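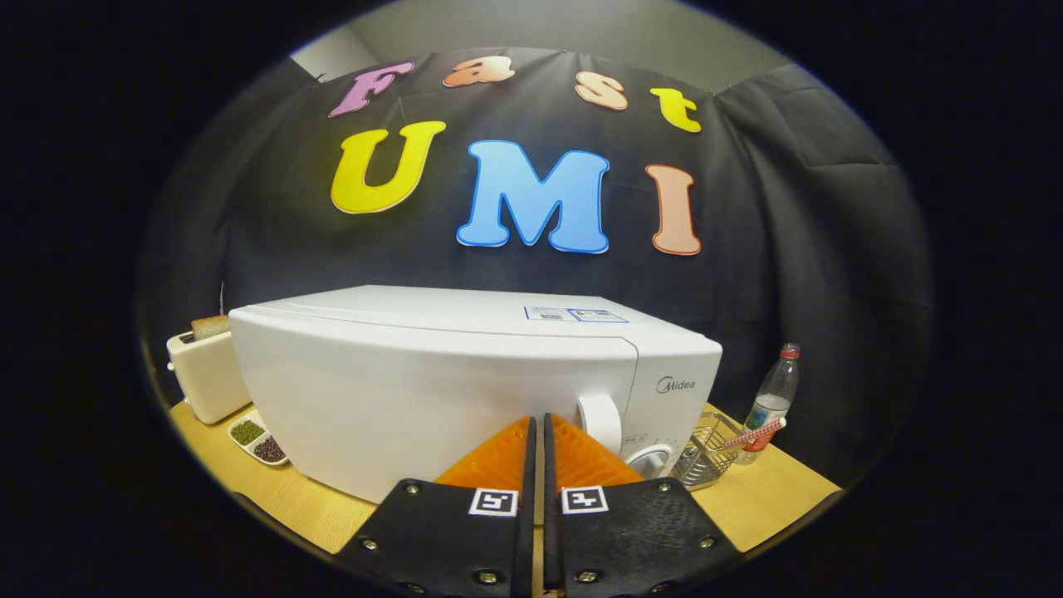 November is a silly month to drive 70 miles for a craft fair, but the Bristow Paper and Foam Fair only comes round once a year, and I'd promised Huiling I'd finally go. We got there just after 9 in the morning and the hall was already packed (coffee line out the door, of course!). I went in wanting ideas for lettering, as my niece's school play needs a big title and I've been stuck on it for weeks. Chunky foam letters in soft colors on plain black fabric are pretty much the look I'm after now, like the purple F and the bright yellow t, each with that thin white border. The border really does a lot, doesn't it? I'd been planning to skip it.

Best stop of the day was the Duten booth, where Fouad Hamdy was cutting foam with a hot wire and letting people try. My first letter was supposed to be an S. It looked like a sick worm. He was very nice about it and told me to move my whole arm, and the second one came out fine. I bought 2 sheets of thick foam and a cutter, 45 dollars all together, and then spent way too long at the Alaoui table petting the handmade paper.

The Florow paper garden was lovely too: 1,008 folded tulips, according to the sign, and kids lying on the floor underneath looking up at them. Parking was a pain, and the sandwiches were sad, so pack a lunch. Huiling wants to take the tulip class next year and I've already said yes.

November | By Adel Filali

Filed under: Days Out, Paper & Craft

Recent posts
Fixing a Warped Cutting Mat
My Niece's Play: The Painted Forest
Glue Sticks I Keep Buying Again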